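A folded cloth is not a standard

13 Aug 2019
38 comments · 7 shares

The draft code of practice for household robots landed on my desk in February, and I have been grumbling at it ever since. It wants any machine sold for domestic handling to pass a folding test. A yellow cloth, a grey towel, a dark table, two arms. Anatole Carré, who wrote most of the draft, calls this a fair stand-in for housework. I've met housework, and I have my doubts.

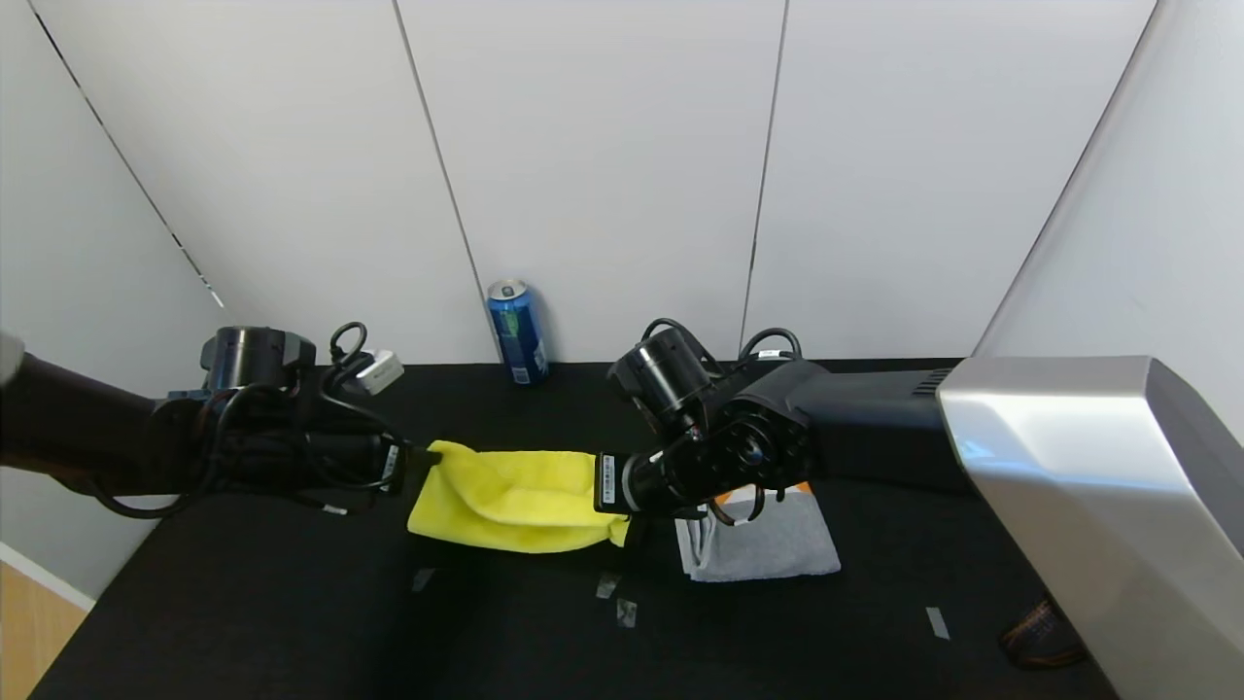
My first complaint is about what gets written down. The draft asks for a success rate over 1,000 attempts and leaves the maker to say what success means. Skurley counts a cloth as folded when the corners meet. Cordier counts it when a person looking on is satisfied. Both will print a percentage on the box, and shoppers in Grekville will compare the two as if they meant the same thing.

Then there is the starting position. A microfibre cloth that has been dropped in a heap, label up and edging curled round on itself, is a different problem from one laid out flat. The draft says only that items should be "presented in a typical manner". Typical for whom? 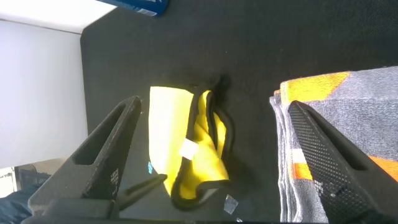
Who resets the table?

Léonie Pons raised this at the open meeting and was thanked for her comment, which is how you know it went nowhere. Somebody has to put the cloth back between attempts. If that person learns, without meaning to, which heaps the machine likes, the score creeps up. I'd want the reset written out as a procedure and done by someone with no stake in the result – and I'd want every abandoned attempt left in the record.

Grip matters too. Black fingers closing on thick, fuzzy fabric look convincing at close range, but the draft sets no limit on pinch force and says nothing about wear to the cloth.

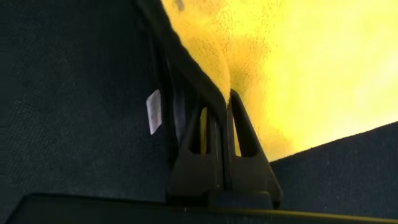
What I would sign

A shorter code. Define the finished fold in plain words, fix the starting heaps, publish the failures. Brito's people tell me this would cost almost 2,000 a machine in extra testing. Perhaps it would. They haven't shown me the sum.

I'd also ask for more than one item on the table, with one left alone. A machine that folds the yellow cloth and drags the towel along with it has made work for somebody, and under the present draft it still passes.
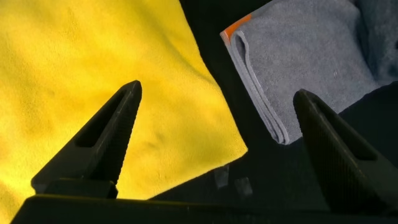 Solange Poulain

The author tested kitchen appliances for a consumer magazine before turning to home automation. She has no paid connection with any of the firms named.

Contact us | © 2019 | Back to top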